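Damau LED panel, 60 W, bi-color
Home > Lighting > Continuous light > Panels
Item no. 2775
In stock

The Damau panel is a flat LED lamp for photographers and for people who make small videos. It gives a soft, even light over the whole front, and you can change both the brightness and the color from warm to cool. It runs from the wall or from a battery. We have sold the older version at Bristier for several years, and this page is for the new one, which has the gray back plate and the two dials.

Weight of the lamp head without bracket: 1141 g
Power: 60 W at full brightness
Mains cable: 200 cm from lamp to plug
Color: bi-color, stepless, warm to daylight
Mount: standard light stand spigot, with tilting bracket
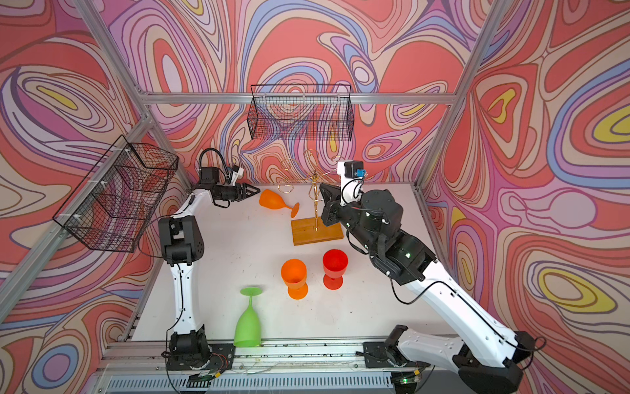 Patterned walls and wire mesh baskets on an aluminum frame

What is new in this version

The old panel had buttons with plus and minus. Many customers wrote to us that it was slow to find the right level with them, especially with gloves on or when the lamp stood high. The new one has two dials, the left for brightness and the right for color. They have a light click that you feel but which the microphone does not pick up from a normal distance. If you push the brightness dial in, the lamp goes dark and remembers its setting. Push again and it comes back to the same level.

The display is now on the back in the middle, between the dials. It shows the brightness in percent and the color in kelvin. After a short while the display becomes dim by itself, so that it doesn't shine in your face in a dark studio. It wakes up when you touch one of the dials.

The diffuser is no longer a loose sheet. It is fixed behind a thin rim and you take it out with two small screws if you want the harder light. We recommend to leave it in for portraits. Without it, the individual diodes give many small shadows on top of each other, and this can be seen on a white background.

The power supply has also changed. Before, it was a block in the middle of the cable, and it hung in the air when the stand was fully up. Now there is a clip on the supply so you can fasten it to the stand. The clip fits tubes of the usual thickness. On very thick studio stands it does not close, and then a strap is better.

Light and color

For one person sitting at a table, one panel is normally enough. Place it a little above the eyes and to the side, and start with the brightness at the half. For two persons we advise two panels, or one panel and a white reflector on the other side. The beam is wide, so it also falls on the wall behind. If you want the wall dark, use the barn doors, or move everything further away from the wall.

The color stays quite steady when you dim. At the lowest levels, under five percent, we see a small move to green. It is easy to correct in the raw file, but if you shoot video directly to the final format it is wise to make a custom white balance first. We mention it so you are not surprised at home.

Mixed light is the most common problem that people ask us about. If there is a window in the room, turn the color dial to the cool end and look at the skin in the camera screen. If there are warm lamps in the ceiling, it is better to switch them off. To match them exactly costs more time than it is worth, and the old ceiling lamps can also flicker at fast shutter speeds. The panel itself does not show bands in our tests with the shutter speeds we use for normal work. For high speed video, please ask us before you order.

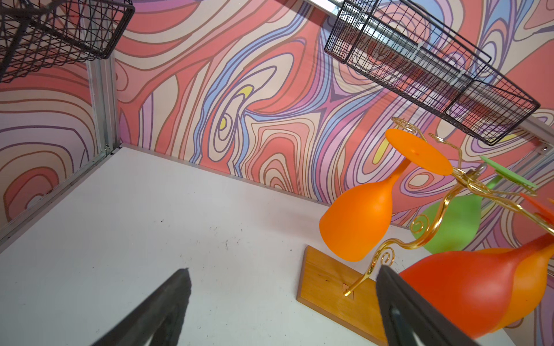 Can I use the panel outdoors in light rain?

The housing is not sealed against water, so please keep it under a roof or an umbrella. If some drops have come on the back plate, switch it off, take the battery away and let the lamp dry in a warm room before you use it again.

Battery use

On the back there is a plate for the common flat video batteries. Two batteries can be mounted, but the lamp also works with one. With one battery the brightness is limited to the half, and the display shows a small letter L. This is not a fault. With two batteries you get the full range.

The batteries are not included. We sell the Choi battery set, which has two batteries and a double charger in a soft case. Other makes can be used if they have the same foot. Some cheap ones are a bit thicker at the locking groove and sit very tight, and then it is hard to get them off again. Please do not use a screwdriver for this, we have repaired several plates that were broken in this way.

When the mains cable is connected, the lamp takes power from the cable and leaves the batteries alone. It does not charge them. If somebody pulls out the cable by accident, the lamp changes to battery without going dark, and this is a nice thing during an interview.

Mounting

The bracket is a U of painted steel with one knob on each side. Tighten both. With only one knob tight, the panel stays up at first and then slowly leans forward. The bracket sits on a normal spigot, and the locking screw has a plastic tip that does not scratch.

A lamp of this size on a high stand can fall over if somebody walks into the cable. Put one leg of the stand under the lamp, in the direction where the lamp is looking, and lay a sandbag on it. Run the cable straight down along the stand and tape it to the floor where people walk.

It is possible to take off the bracket and mount the panel flat over a table for product pictures. You need then the long arm, which is listed under accessories. The panel must not lie against cloth or foam, as the slots on the upper side are for the air. 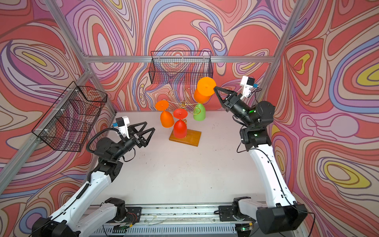

Two robot arms across a pale gray tabletop

In the box

Damau panel with diffuser mounted
U bracket with two knobs
Power supply with clip and mains cable
Barn doors, four leaves
Small screwdriver for the diffuser rim
Printed manual in English and Danish
Carrying bag with shoulder strap

The bag has room for the panel, the supply and the barn doors when these are folded. It does not have room for a stand. The zipper goes around three sides and the handle is sewn through to the bottom.

Accessories that fit

Prestley softbox for panels. It is held with four elastic loops over the corners and makes the light larger and softer. You lose some brightness. It folds flat, but the first times you fold it you may need a little patience.

Prestley honeycomb grid. Goes in front of the softbox with hook and loop tape and keeps the light away from the background.

Choi battery set. See under Battery use.

Long arm with counterweight. For use over a table. The counterweight is delivered empty and you fill it with sand.

The barn doors of the old version do not fit on the new rim. The old softbox fits, but the loops become very tight and we do not replace loops that have torn in this way.

Care

Dust on the diffuser makes the light a little yellow with time. Wipe it with a soft, dry cloth, and if this does not help, with a cloth that is damp with plain water. No glass cleaner. The slots on the upper side can be cleaned with a blower, the same as you have for the sensor. Keep the lamp in the bag when it is not in use, but let it become cool first.

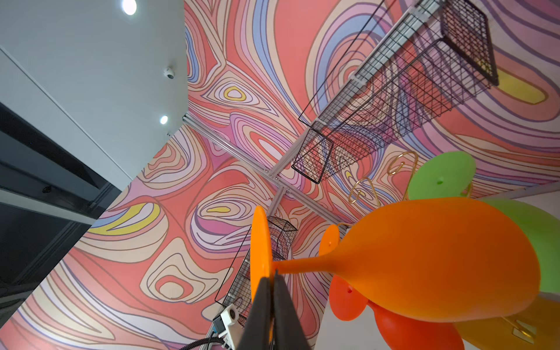 Orange stemmed glass in front of the colorful wall

Comment from our lighting desk

I have used this panel with the new dials since the first ones came to us, mostly for portraits and for small things on a table. My favorite set-up is very simple: the panel from the left with the Prestley softbox, a sheet of white card on the right, and the color dial in the middle. I would have liked a longer cable. When the stand is high there is not much left to reach the outlet, and I always bring an extension. I also miss a memory for more than one setting. For the rest it is an easy lamp to work with, and I do not need to look in the manual when I come back to it after some weeks.
Mikkel Kjærgaard, Bristier

Delivery and returns

The panel is sent in its own box with an outer carton. Please keep both until you are sure that you want to keep the lamp, because we can only take it back in a packing that protects the front. Orders with batteries are sent by road only and take some days more. The long arm is sent as a separate parcel and may come on another day than the lamp.

If a dial feels rough or the display stays dark, write to us with the serial number, which is found on the label under the right battery plate. In many cases we can help by mail. Spare knobs, screws and diffusers are kept in stock. The next delivery of gray carrying bags is expected in March, and until then the bag is black.

Page updated Feb 19, 2018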